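The Room Over the Feed Store

By the time the members of Skonier got around to making a second record, they had been a band for long enough that people in Traswood had stopped asking when it was coming out. They recorded the first one in a week, sold 200 copies off a folding table, and then went back to their jobs and their kids and (let's be fair to them) a great many Friday night dances.

The new one is called Mavromatis, after the street where the old rehearsal room stood, and it's a slower, sweeter thing altogether, with an accordion wandering in and out like a neighbor who never learned to knock. 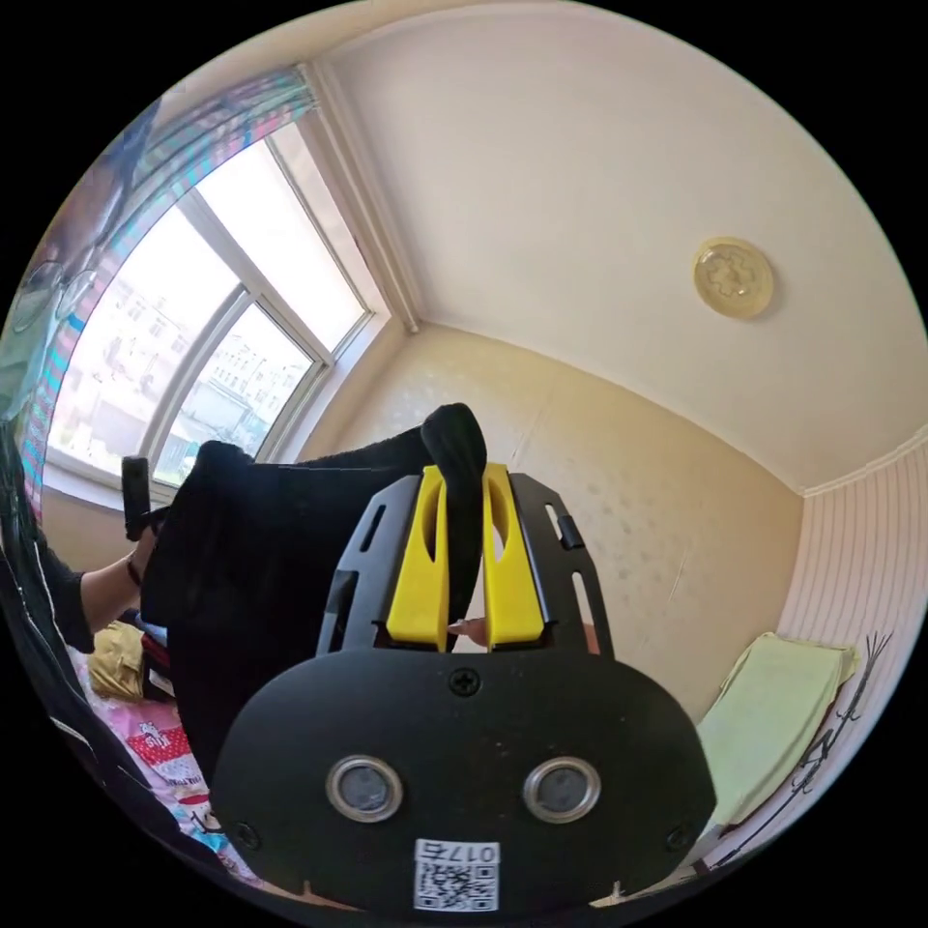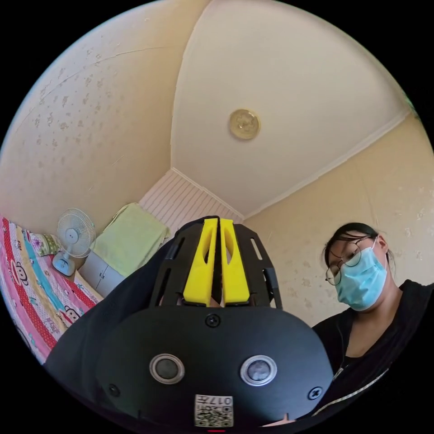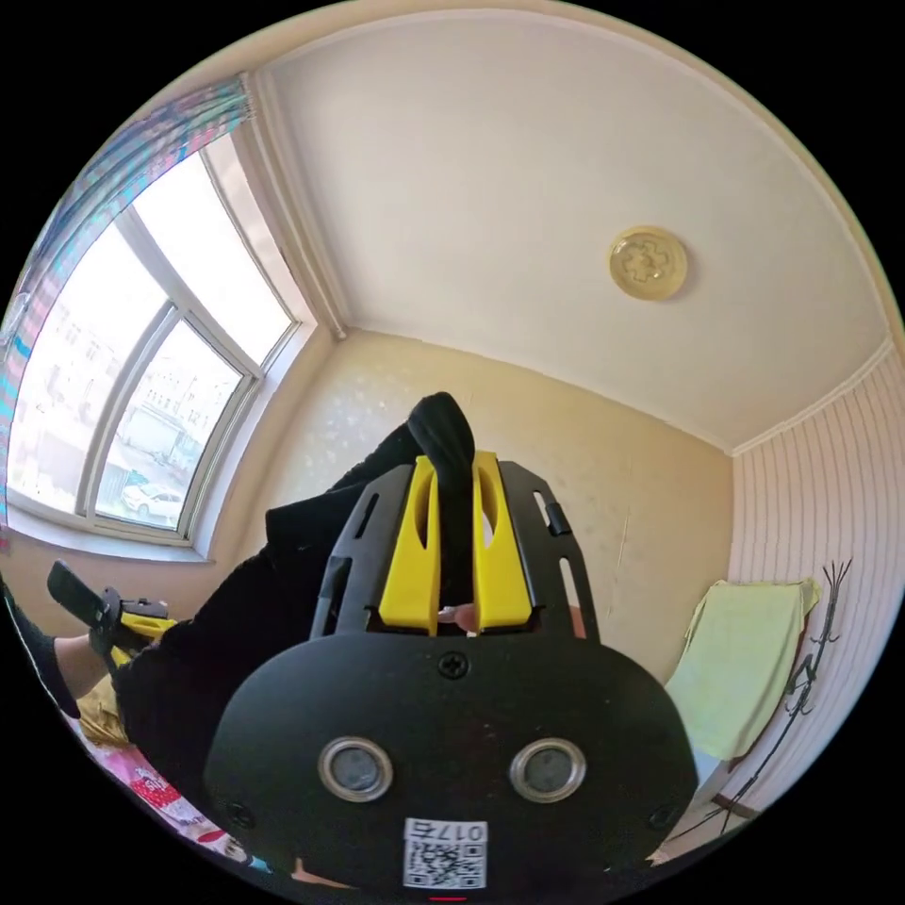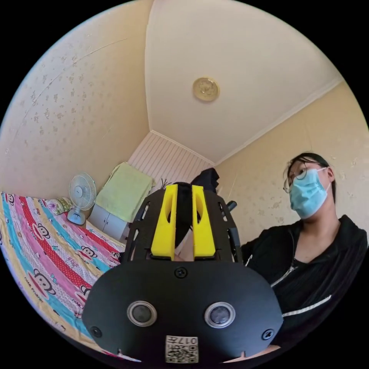 Most of the songs began at home, late, with the volume down so as not to wake anybody. You can hear it in the singing, which stays close and low even when the drums come up underneath. The cover they finally settled on is black all over with two upright bars of bright yellow, the same pairing as those yellow fingers rising over their black housing, and it looks wonderful on a shelf. Rarico, the little label that took them on, pressed 1000 of them, which made the band nervous and still does.

I drove 56 miles to hear them play it through in April, in a hall that holds about 200 if everyone is friendly, and I'd have driven a good deal farther. They opened with the waltz and had to start it twice!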